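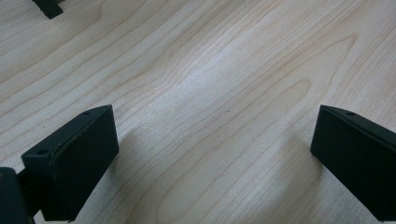 Where do you look for a silent film that no archive has? In the catalogs of small collections that were boxed up before anyone had the money to inspect them.

I spent most of November doing that for The Clarnitz Road, a two-reel melodrama that played in Erkcombe for one week and then dropped out of the records. The only paper trail I had was a distributor's ledger that gives the length as 2,226 feet.

Pei-shan Yip sent me a scan of the Chiang collection's handlist, which has 23 cans marked "unidentified, nitrate." Can 2 is listed at 1,255 feet. That is too short for the whole picture but would be a bit over half of it, so I wrote and asked for a look.

Wing-sze Man put the reel on the bench on a Tuesday. The main title is gone. The intertitles are in Dutch, and one of them names the ferryman, Hinar, who is in the plot summary the trade papers ran. There is some decomposition near the tail, mostly at the splices.

I think it's the second reel plus a piece of the first. Pin-yu Au disagrees and thinks it is a cut-down reissue, going by the style of the titles. We are waiting on the edge codes. If they show a later stock, I'll post the correction and start on the other cans.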